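Tirkine Arm Calibration: Frequently Asked Questions
Last updated Nov 24, 2024

What is the method?
A way to correct the positioning error of a low-cost hobby-servo arm using a sheet of paper, a pencil and a ruler. The arm is sent to a set of target positions, we mark where the tip ends up, and a correction is fitted from the difference between the two.

Who is behind it?
The work was started by Ctibor Vlček at the Drumimero workshop. The write-up and the data files are both his.

Do I need a camera or a motion tracker?
No. All measurements are made by hand on the paper. If you already have a tracker you can use it, but the fitting script expects the same two columns of x and y values.

How many points should I measure?
We used 20 target positions for the fit and kept a separate set of 17 for checking the result. Don't check with the same points you fitted on. The error will look smaller than it is.

What does the correction contain?
An offset and a scale for each joint, plus one term for sag in the long link. Early versions left out the sag term and did poorly when the arm was stretched out. It was added in February.

Does it fix backlash?
No. Backlash depends on which direction the joint came from, and the model has no memory of that. Approach every target from the same side, both when measuring and in later use.

How long does the fit take to run?
The script stops after 1000 iterations or when the error no longer changes. It runs on an ordinary laptop.

How should the paper be set up?
Use one large sheet and tape it flat. Draw a center line first and measure everything from it. Make the marks small, with a sharp pencil. If the sheet shifts partway through, start again on a new one.

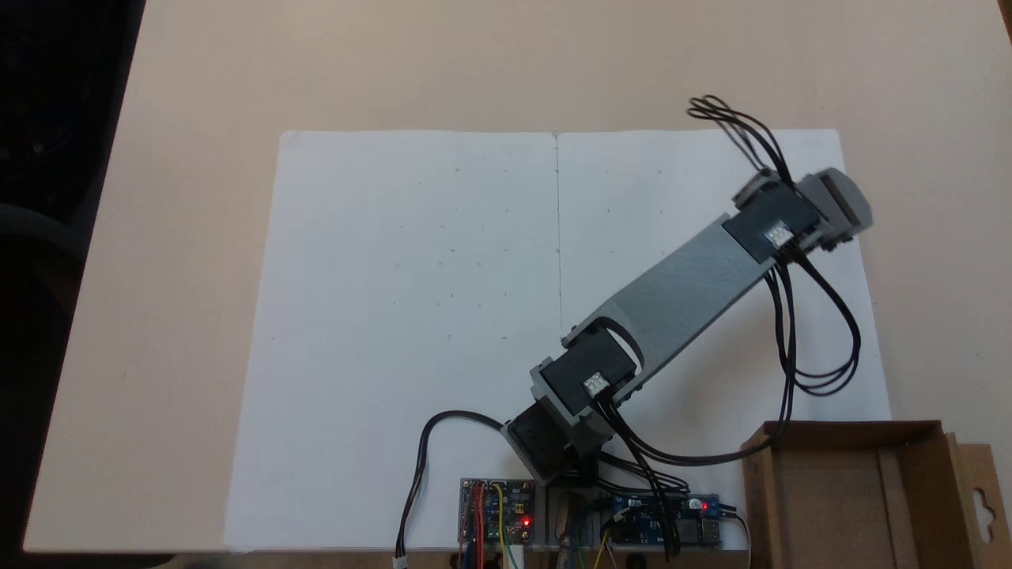

The arm over the marked sheet, with the boards along the bottom edge.

Can I use a different arm?
Yes, if you can command each joint angle directly. Enter your own link lengths in the settings file. Measure them from joint axis to joint axis, not from the ends of the printed parts.

My results are worse after correction. What went wrong?
Check the sign of each joint first. A reversed joint is the most common cause. Next, check that x and y are not swapped in your file.

Do I have to repeat the calibration?
Repeat it after replacing a servo or removing a servo horn. Moving the whole arm to another table only requires a new origin.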